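Grulton Hard Topcoat for Painted Furniture, Satin

Sold by Stastora. Notes by Haziq Rahman, updated 7/27/23.
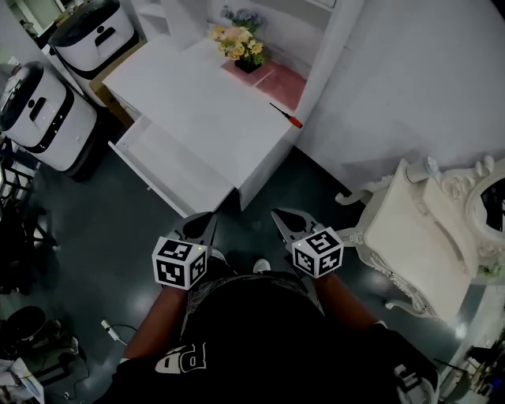

Most clear coats for painted furniture are sold on a promise that you'll never have to think about the surface again. I don't believe that promise and I don't repeat it on this site. Grulton is a water-based clear coat that dries to a low satin sheen and takes a fair amount of abuse before it marks. It has faults too, and I've put them on this page where you can find them before you pay.

What it's for

Desks, cabinets, side tables, shelves, dressers, anything indoors that has been painted and will have things set down on it. It goes over water-based paint, chalk-style paint and most milk paints. It can go over bare wood, though I wouldn't buy it for that. There are cheaper products that soak in better and look warmer.

What it isn't for

Floors. The maker says light-traffic floors are fine. I asked what light traffic meant and got a paragraph that could have described a hallway or a linen closet. Until somebody gives me a straight answer I'm listing it as furniture only, and I won't take a return on a floor job.

Keep it off outdoor pieces as well. A covered porch is still outdoors.

About "scratch-proof"

The old label had that word on it. The new one says "scratch resistant," a big improvement in truthfulness at no cost to anyone. A ceramic mug dragged across the top will leave a faint line in most lights. Keys will leave a worse one. You can rub out the faint line with a fine pad and another thin coat. The one from the keys you'll probably have to sand.

The brochure also quotes 3000 rubs with a damp cloth before wear. I have no idea who did the rubbing, how hard, or what cloth they used. Take it as a sign that you can wipe your desk down without worrying, and don't plan your life by it.

About "non-yellowing"

This is the claim I was most suspicious of, and I'm still only half convinced. Over gray, blue and green I haven't seen a color shift worth mentioning. Over bright white it's a different story if the paint underneath wasn't sealed. Tannin from oak, pine knots, old stain and whatever the last owner polished with can come up through the paint as soon as you brush something wet over it. People then blame the topcoat. Sometimes they're right to be annoyed, given that the word is printed on the front of the can in large type.

If you're painting an older piece white, put a stain-blocking primer down first. Siregar makes a decent one and we carry it. So does the hardware store near you, and theirs may well be less money.

How to put it on

Let the paint dry overnight. Longer is better in damp weather.
Scuff lightly with a fine pad and wipe off every bit of dust.
Stir the can. Don't shake it, or you'll be brushing bubbles.
Lay on a thin coat with a synthetic brush, working in one direction, and then leave it alone. Going back over a patch that has started to set is how you get those dull drag marks.
Wait 4 hours, scuff again, and put on the next coat.

For a cabinet front, 2 coats will do. A desktop or tabletop needs another one on top of that. The can says otherwise, and you're welcome to try it their way first.

It feels dry long before it's hard. Keep lamps, plastic trays and anything with rubber feet off the surface for a few weeks. I've had complaints in August from customers who put a monitor stand back the same evening and then found its feet had stuck. The instructions do mention this, in the smallest type on the label.

Compared with Cirnari

I get asked this a lot. Cirnari wax looks nicer on the day you do it. It has a softness that no brush-on clear coat matches, this one included. It also marks under a wet glass and wants redoing regularly. For a bedside table in a spare room I'd use the wax and enjoy it. For a desk that somebody works at every day, I'd use Grulton and accept that it looks slightly more like a finish and slightly less like furniture.

Don't put one over the other. Grulton will not stick to wax, whatever you may have read.

Details

Sheen: satin (there is a "matte" version, which looks the same to me, so I stopped stocking it)
Size: 1000 ml
Base: water
Cleanup: warm water and soap while the brush is still wet
Smell: mild, but open a window
Storage: keep from freezing. A can that has frozen goes lumpy and can't be saved.

Returns

Unopened cans can come back for a full refund. Opened cans can't, unless the contents were bad when you got them, in which case send me a photo of the inside of the can and we'll sort it out. If you aren't sure it will work over your paint, test it on the back of the piece or the inside of a door before you do the top. Let the test patch dry fully and look at it in daylight.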